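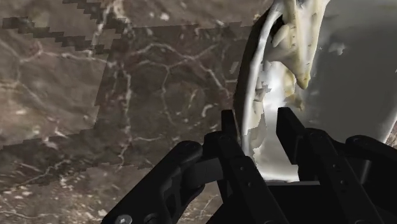

*Wrist view, jaws open beside the white rim. Note the stair-stepped seams in the marble.*

Hi all,

Picking up the thread on bad depth near the bowl, and sorry for the long reply (I had coffee and a free morning, so you get all of it).

> We switched our kitchen config over to Skurnell in June and the arm keeps refusing to go down into the bowl. The planner says the goal is in collision, but when I look at the meshes in the viewer there's plenty of room. If I turn off collision checking for the bowl it plans fine, and then of course clips the rim. Is this a padding thing? We're on the stock Flonora kitchen, nothing fancy. Also, are the textures supposed to be that blurry up close?

Yes, it's a padding thing, mostly! The Flonora import wraps every object in a convex hull unless you tell it otherwise, and a convex hull around a bowl is a solid lump. The viewer draws the visual mesh, so everything looks wide open while the planner sees a plug. I lost the better part of two evenings to exactly this. Set the bowl's collision mode to "decompose" and put the padding back to zero for that one object, then rebuild the cache. If you don't rebuild the cache it'll happily load the old hull and you'll think I lied to you.

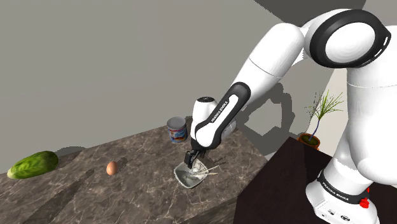
*Fingertips at the bowl, chopsticks across the rim. Egg, can and green vegetable left where they are.*

The chopsticks are the other half of the story. They lie across the rim and stick out past the bowl, and as one long thin object they get a pretty ugly bounding box if you leave them on the default. I ended up giving each one its own capsule. After that the approach poses sampled from the upper left of the bowl started passing, which is the side you want anyway with the wrist coming down from the right.

Numbers, for whoever likes numbers: I ran 2000 random starts before touching anything and got 566 valid plans. Same starts with decomposed collision and capsules, 1393. The ones still failing seem to be mostly the elbow, and I haven't dug into that yet. Bumping the sampler from its default to some 200 extra goal poses per request made planning slower and hardly moved the count, so I put it back.

About the textures, I wouldn't worry for planning, but I would if you're feeding the wrist camera to anything learned. Up close the marble goes soft and you get jagged seams where the tiles don't line up, and my segmenter loves to draw object borders along them. The Trosham branch has a patch that swaps in bigger textures for the close-up surfaces. It eats memory, so try it on one scene first. Ragged meshes are a separate headache (see the cream-colored one in the wrist view) and the patch won't touch those.

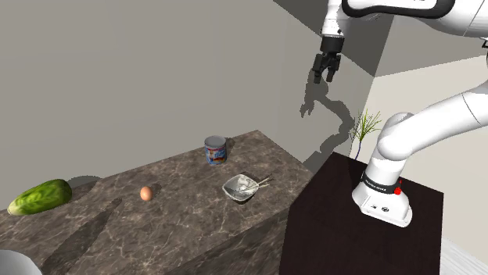 *Gripper up high over the gap between island and cabinet, nothing in the fingers.*

One more thing while I'm at it: pick a home pose that's well clear of everything. Mine used to sit low over the counter and half the retreats failed for silly reasons. Up and over toward the cabinet side works much better for me, and the egg stays out of the swept volume. If you keep the potted plant in your scene, give it a collision shape too. It sits right behind the base and the planner has no opinion on it otherwise.

My config is in the Nkosi repo under kitchen/, the file with "capsules" in the name. Could you send me your planner log with verbose on, from a run with the cache rebuilt? I'd like to see whether your elbow failures look like mine.

Cheers!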